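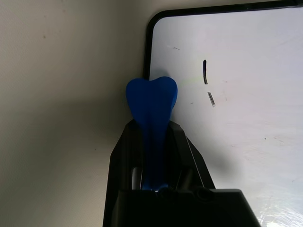
Drawing with two arms, part 4

Pen pressure took up most of October. The arms can follow a path well enough, but a drawing surface is unforgiving: a hair too high and there is no line, a hair too low and the wrist flexes and the stroke comes out bent.

I'm doing this at Flondside, the shared workshop, where Archie Gunn lets me leave the arms set up between sessions. The control code is still Womeline with my own changes on top. I took the speed down to 30 percent for all the contact moves, and that alone got rid of most of the skipping.

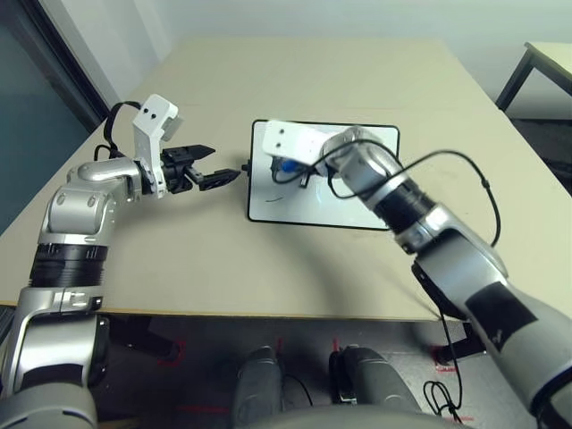 The height of the table was the other problem. I had been treating it as flat. Amparo Taipe went over it with a dial gauge and found a 2 mm drop from one end to the other, so the drawing plane is now fitted from 4 touch points and stored with the job file. If anybody moves the table, I have to redo it.

Lines are still wobbly at the start. I think the arm is settling while the tip is already down. I tried a short pause before each stroke and it helped a little, at the cost of a longer run. The test file has 86 strokes, so the pauses add up.
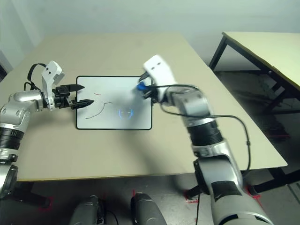

Still to do

Ramp the speed up and down at the ends of each stroke.

Tie down the cable on the right arm. It hangs in a long loop past the table edge.

Clean up the path export. Curves come in as far too many short segments.

Ask Archie if the table can be bolted to the floor.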